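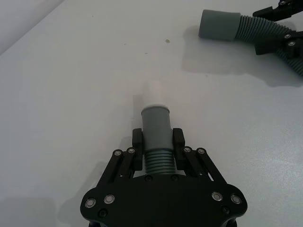

The first thing Areti Balaskas does when she unlocks the old needlework room at four o'clock is put the kettle on. The second is to ask who has the pipe. Somebody always has the pipe. Last week it had gone home in a rucksack with a maths book and half a sandwich, and the Gukemitz Robotics Club had to spend the first part of its evening practising on a rolled-up magazine.

I had come expecting noise, I suppose – sparks, shouting, machines chasing each other across the floor. There is a bit of shouting. Mostly, though, there are fourteen-year-olds bent over a white table, saying things like "left a bit" and "no, your left" and "stop, stop, stop", while two grippers try to bring a piece of pipe and the end of a hose together. It is a job you or I would do behind the washing machine without looking. The club has been at it since September.

The task comes from the Vallolus Cup, a contest for school teams that changes its challenge each year. Last year it was folding tea towels, which the club still talks about in the way other people talk about a bad holiday. This year's challenge is called Joining Up, and the rules, as Areti explained them to me over a very strong tea, are short. One gripper takes the pipe, the other takes the hose, and the two must be fitted together and held. You may practise as much as you like beforehand. On the day you get 40 minutes, and you may not touch anything with your hands.

"People hear that and think it sounds easy," she said. "Then they have a go, and we don't hear from them for a while."

I had a go. I will say only that the hose and I did not get on.

The trouble is the bendy parts. Chang-ho Ki, who is fifteen and steers the arm that looks after the hose, told me all this with great patience while he wiped his glasses on his jumper. Squeeze the ribbed bit too hard and it squashes, so the end tips over and points at nothing useful. Squeeze too gently and it turns in the fingers as soon as it meets anything. And a hose has ideas of its own about which way it would like to curl, so you have to pick it up near enough to the end that it can't wander off, but far enough back to leave room for the join.

His partner on the other arm is Octavian Dobre, a year younger and a good deal louder, and the two of them have worked out a sort of private language. "Biscuit" means hold still. "Bus" means come towards me, slowly. I asked where the words had come from and they looked at each other and started laughing, and I never did get an answer.

Every try goes into a fat blue notebook, with the time, who was driving and what went wrong. On the evening I visited they had reached number 679. The handwriting changes every few pages and so does the mood. One entry reads, in full, "nearly". Another says "do NOT let Octavian eat crisps first", underlined. Octavian thinks this very unfair and told me so more than once.

The notebook was the idea of Lutz Kleinschmidt, who mended lifts for most of his working life and now comes in twice a week to help. He doesn't know much about the programming side and says so cheerfully. What he does know is how things go together, and he has a lovely way of making the young ones pick up a spare bit of hose, shut their eyes and feel for the moment when it seats. "Your fingers know," he told a small girl in a very large cardigan. "Now you must tell the machine what your fingers know." She thought about this for quite some time and then asked if she could have the hose to keep.

Money is tight, as it is in every club I have ever written about. A quiz night paid for the table and Areti's brother-in-law, Nektarios Galanis, built the shelves, which lean a little. They would like a second set of fingers with softer pads, and there is talk of another quiz.

By half past six the younger ones were being collected, coats on over school shirts, and Chang-ho asked if there was time for one more. There was, just. Octavian took the pipe side, everybody hushed, somebody whispered "bus", and Lutz turned to a clean line in the notebook and wrote down 680.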